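Notes on the kitchen set, part three

Posted 7/6/19

I said in the last post that I would write up how the collecting went once we got past the first week. It took longer than that, so this covers most of a month. If you have not read the other two parts, the short version is that I am trying to get a simulated arm to do small chores in a simulated kitchen, and I am doing it by recording a lot of demonstrations and training a policy on them. The project is called Erken. There are two of us on it, me and Mayuree Limsakul, and we both have other jobs.

The target for this round was 2000 demonstrations. That number was not chosen very scientifically. The last round had 700 and the policy learned to reach toward things but was bad at the last few inches, and I wanted enough of a jump that I would be able to tell whether more data was the answer.

Driving the arm is done with a handheld controller and a pedal. The controller moves the gripper and the pedal opens and closes it. I wrote the pedal part in one evening and have regretted it since. It sends two events if you press it slowly, and the arm then closes and opens again right away. Mayuree presses it fast and never has the problem. I press it slowly and have it all the time. I finally put a short delay in the code that ignores the second event, and that fixed it for me and annoyed her, so now it is a setting.

The kitchen itself is from a layout we call Goka. We have three layouts and Goka is the one with the side-by-side fridge. The other two, Broltau and Boström, have smaller kitchens and we have not started on them. All the fridge tasks so far are in Goka, and so are the counter tasks by the sink.
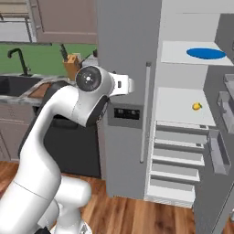 Fridge task in Goka, right-hand door open. The lemon is on the middle shelf and the blue plate is on the one above it.

The fridge tasks are slow. A normal demonstration is one where you start with the door open, move the gripper in over the shelf, pick up the object, back out and put it on the counter. The trouble is the back out part. The shelf above is close, and if you lift too much the wrist hits it. If you don't lift enough, the object drags and sometimes tips over the front edge of the shelf. After a while you learn to lift a little, stop, and come straight back. I did my first fifty or so without stopping and when I watched them again they were ugly. I deleted them.

Deleting is a bigger part of this than I thought it would be. Out of the first batch I threw out 219 recordings. Some had the pedal problem. Some were ones where I got the object but took a strange route, for example going back out past the door because I had lost track of which way the controller was facing. Those count as successes according to the checker, since all it looks at is where the object ends up. But I don't want the policy to learn my wandering. Mayuree thinks I am too strict about this and that a bit of mess helps the policy recover when it makes a mistake. She may be right. We agreed to keep a folder of the messy ones instead of deleting them from now on, and train once with it and once without.

Lemons are easier than plates. I would have guessed the opposite before starting, because a lemon can roll. But the gripper closes on a lemon from almost any direction and it stays put. A plate lying flat on a shelf gives you nothing to hold. You have to come in level and catch the rim with one finger under it, and in our simulator the contact between a thin rim and a finger is not very good. The plate sometimes shivers and then shoots off sideways. I spent two evenings on the contact settings and got it down to something I can live with. Plates are at the back of the line for now, and I am only recording them to put something in the set.

Camera placement took up another couple of days. We started with one view and the policy could not judge depth into the fridge, so I added more. Each extra view makes the files bigger and the replay slower, and my disk is not large. I ended up storing only the joint angles and the object positions while we record, and rendering the pictures later in a batch overnight. It means I can change the cameras afterward without recording anything again. I wish I had set it up that way in the first round, because those 700 are stuck with the one view they were saved with.

The overnight render has its own problems. It stops if a single file is bad and does not tell you which one. Twice I came down in the morning and found it had quit early on. I now have a small script that opens every file first and checks that the number of steps matches the number of actions, and it has caught all the bad ones so far.

The counter tasks go much faster. Most of mine are at the sink end.

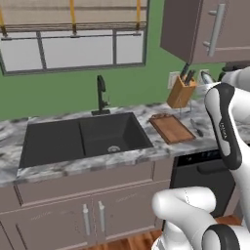
I like recording these more, mainly because there is room to move. With the fridge you are always working inside a box. On the counter you can come down from above, and the only thing you really need to watch is the faucet, which sticks up high enough to catch the forearm if you swing across. Moving the knife onto the cutting board is the task I have the most of. It is short, it either works or it doesn't, and I can get through a long run of them before I start getting careless.

The knife is thin, so it has some of the same trouble as the plate, but the handle is thick enough to grab. I always go for the handle. That brings up something I noticed only when I plotted the data. Nearly all of my grasps on the knife come in from the same side and at the same angle. Mayuree's are spread out more, but she has done fewer of them. If the knife starts out turned the other way, there is hardly anything in the set that shows what to do. So I changed the reset so that it turns the knife to a random angle each time, and I made myself record 300 new ones that way. They were a lot less pleasant. Some angles put the handle where the wrist has to twist nearly to its limit, and you have to let go, back off and come in again.

I also changed the reset so that the cutting board is shifted and turned a little between recordings. I had been leaving it in one spot, and a policy trained on an early part of the set would put the knife down at exactly that spot whether the board was there or not. It looked fine until I moved the board.

On labels, we write one short sentence for each task and that is all. "Put the knife on the cutting board." "Take the lemon out of the fridge." I tried having each of us write our own wording for every recording, and it was too much typing. What we do now is keep a list of ten or so wordings for each task, and the training code picks one at random. Mayuree wrote most of them. Mine all came out sounding the same.

As for how it is going, I trained on what we had at the halfway point and the lemon task works more often than not. The knife task works if the knife is facing the way I like it, and is poor otherwise, but that run was from before most of the turned ones were added. The plate does not work at all. I don't put much weight on any of it yet, as I only ran each one a handful of times and I was changing the cameras that same week.

We also lost a few evenings to an update that changed the order of the joints in the saved files. Everything recorded after the update played back with the arm folding into itself. The data was fine and only needed the columns swapped, but I did not know that at first and thought I had lost a week of work. I write the joint names into the header of every file now.

What is left is the rest of the fridge recordings, mostly things from the drawers, which I have been putting off. The drawers have to be pulled before you can reach in, so each recording is two tasks stuck together and takes more than twice as long. Mayuree has offered to do the first batch. After that we will train on the full set with the messy folder and without it, and I will put up the numbers for both. I am aiming for August, although she is away for part of it and I still have to get the Broltau kitchen to load without the cabinets falling off the wall.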